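How to Sort a Junk Drawer Without Buying Anything First

Every junk drawer begins with good intentions and a takeout menu. Then come the dead batteries, the batteries that might be dead, the key to a bike lock you sold with the bike, and one day the drawer opens two inches and stops. Something in there has stood up.

You can fix this in an evening. My own took from after supper until bedtime, and that included a long break to read the manual for a Plumar rice cooker we gave away years ago.

What you need

A clear table. An old towel or sheet. A trash bag. A pen and some masking tape. A few things to sort into, which can be cereal boxes, mugs, baking tins or whatever else is in the kitchen. Do not go to the store. People who go to the store first come home with drawer dividers in a size that fits somebody else's drawer, and the dividers end up in the junk drawer.

Step 1: Get the drawer open

If it's jammed, slide a ruler or a butter knife in flat and press down on whatever is blocking it. Nine times out of ten it's a spatula or a tape measure. Don't yank. I yanked, and the front of the drawer came off in my hand, and that became a different project.

Step 2: Empty all of it

Take the drawer out if it comes out, carry it to the table, and tip it onto the towel. All of it, including the gray fluff in the back corners. The temptation is to lift out only the bad stuff and leave the rest where it is, but the rest is mostly bad stuff too. Vacuum the drawer while it's empty and wipe it down.

Step 3: Make your piles

You want three: stays here, lives somewhere else, goes away. My sister-in-law, Leen Sfeir, uses a fourth pile called "ask Marwan," which as far as I can tell has been sitting on Marwan's side of the desk since August. I'd skip the fourth pile.

Work fast. Pick up whatever is closest and decide. If you catch yourself telling a story about an object, put it down and pick up a rubber band.

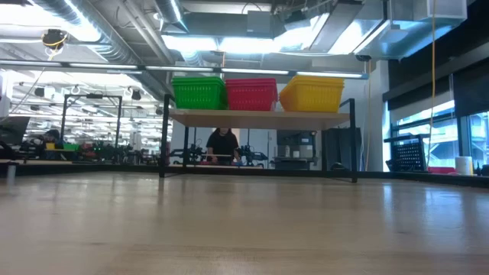 Colors help if more than one person is sorting. "Put it in the red one" gets through to a tired household in a way that "put it with the things we're keeping but not keeping in here" never will. Agree on what each color means before you start, write it on tape, and stick the tape where everybody can see it. We did not do this, and a perfectly good pair of scissors went out with the trash.

Step 4: Test what can be tested

Try every pen on scrap paper. Try every flashlight. Batteries go in a tester if you own one, or into the TV remote if you don't. Keys get tried in every lock in the house, once. A key that opens nothing gets a tape label with the month on it and a place in a jar. If the jar hasn't been opened in six months, you have your answer, and you still won't throw the keys out, but at least they're in a jar.

Used batteries don't belong in the trash bag. Put tape over the ends of the nine-volt and lithium ones and take the lot to a drop-off point, along with any dead phone from the bottom layer.

Step 5: Move the strays out

The "lives somewhere else" pile is where most people quit, me included, the first time. It sat in a mixing bowl on the counter until Monday, and then I needed the bowl. Do it now. Screws to the toolbox, stamps to the desk, birthday candles to wherever you'd look for them while a child is watching you.

Step 6: Put back less than you want to

What stays should be things you reach for often and can name without looking. Ours came down to scissors (replaced), tape, two pens, a tape measure, a small screwdriver, matches and the good bottle opener. Heavy things go at the back. Small things go in something shallow – a muffin tin is fine, and so is the lid of a shoebox with the sides trimmed down.

Leave a gap. It will look wasteful. Within the week somebody will come in with a soy sauce packet and a spare button in a tiny plastic bag, and they'll have to go somewhere.

Keeping it that way

You won't, entirely. Marwan Fakhoury, owner of the pile mentioned earlier, does his drawer twice a year when the clocks change, and he keeps the masking tape in there to remind himself. I go by sound. When the drawer starts to rattle less and crunch more, I get the towel out.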